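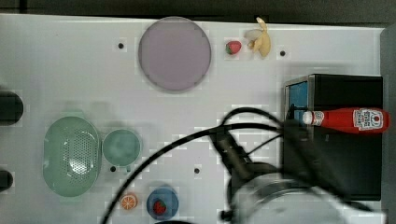 Sorting table at Ekwood, with the arm, tableware and play food.

March
By Wulan Majimbun

The arm has been on the sorting table for 3 months and I am still not convinced. Rizal Halim and Khairul Tuhumury used to sort returns by hand. Now they set out items, wait, and step in when a pick fails - which is tiring in its own way. Prurner's plan promised 1000 picks a shift. Our best shift reached almost half that. Neither man has lost hours, but both ask me what happens in the second year, and the grant plan does not say. I would like an answer before we order another arm.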